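Re: [orkik-users] Label printing after the November update

On Tuesday the list admin wrote:

> Same trouble at our end. Since the update the small labels come out
> shifted half a line down and the last row falls off the bottom. The
> big ones are fine. We print from Orkik straight to the label
> printer, no Custero in between. Has anyone found a setting for this
> or do we wait for a fix?
> Also is anybody still using the old template from the Godinho
> branch? I can't find my copy.

Yes, had this. It's the margin. The update resets the top margin to the default every time you open a template, and it does it silently. Go to Templates, open the small one, set top margin back to zero, then save under a NEW name. If you save over the old one it goes back to default next time you open it. Drove me nuts for most of a morning.

Other thing to check — the length limit on the title field. It used to be 128 characters and now anything past 72 wraps onto a second line, so that's probably where your last row is going. I went through and shortened our longer titles by hand. Boring but it worked. Subtitles don't seem to be affected, at least not here.
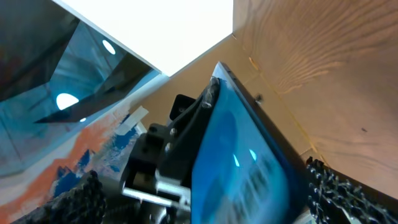 If you do go through Custero, turn off "fit to page" in there as well. It's on by default and it fights with whatever Orkik is doing. With both on, I got labels at odd sizes and wasted most of a roll of 100 before I noticed. Test on plain paper first!! Hold it up to a blank label against the window, you'll see right away if its off.

Godinho template: I have it, will send off list tonight if you want it. It's the version with the wider left column. Needs the Clokitz font installed or the numbers bunch up. There was a second version with the shelf code on top but I never liked that one and I think I deleted it.

One question back to the list. Does anyone's batch print stop at 40? Mine prints the first 40 fine and then just sits there, no error mesage, and I have to pick the rest by hand and start again. Didn't do this before the update. Could be the printer memory, could be Orkik, no idea. Restarting both makes no difference. Have to run, back online after 4 pm.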